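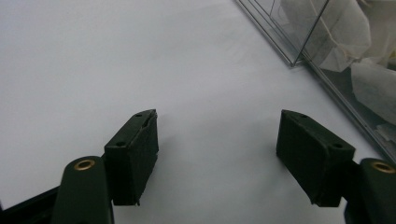
About Hastent

Hastent packs small goods for other companies. Makers send us their products in bulk, and we sort them, wrap them, put them into the container the customer has chosen and send them on to shops or straight to buyers. Most of what passes through here fits in one hand: candies, bath tablets, sewing notions, sample soaps, tea.

The company was started by Yurii Stetsiuk and Devendra Bansal, who had worked together on the night shift at a bakery supply warehouse. Their first customer was Canora, a candy maker that needed 158 gift containers filled before the holidays and had no table space left. The work was done in a rented room behind a print shop. Canora still sends us its seasonal orders.

We now have two packing rooms on Brandes Street. Room 1 is for food and Room 2 is for everything else. Tools and supplies do not move between them. The office is upstairs, along with the sample shelf, where we keep one finished piece from every job for a year.

How we work

Each job begins with a sample. You send us the product and we pack a few pieces in different ways: clear or solid container, single wrap or double, loose fill or layers. You pick one. That piece stays at the packing table until the order is finished, and the rest are checked against it.

Wrapped pieces are counted before they go in. Clear containers get wiped on the outside and looked over under the table lamp for scratches and fingerprints. Damaged ones are set aside and listed on the packing slip, so your count and ours match.

Tables are cleared and wiped between jobs. Leftover product goes back to the customer with the last carton.

What we take on

Our smallest order is two cartons. For large orders, please write before July if you need delivery in the fall. We do not pack glass bottles, liquids or anything that has to stay frozen.

We stock plain containers in 6 sizes. Customers with their own printed packaging, such as the Cloriren soap line, ship it to us flat and we fold it here.

Visiting

Customers are welcome to come by and see their order being packed. Call the office first. Pickup is at the side door until 4:30 p.m.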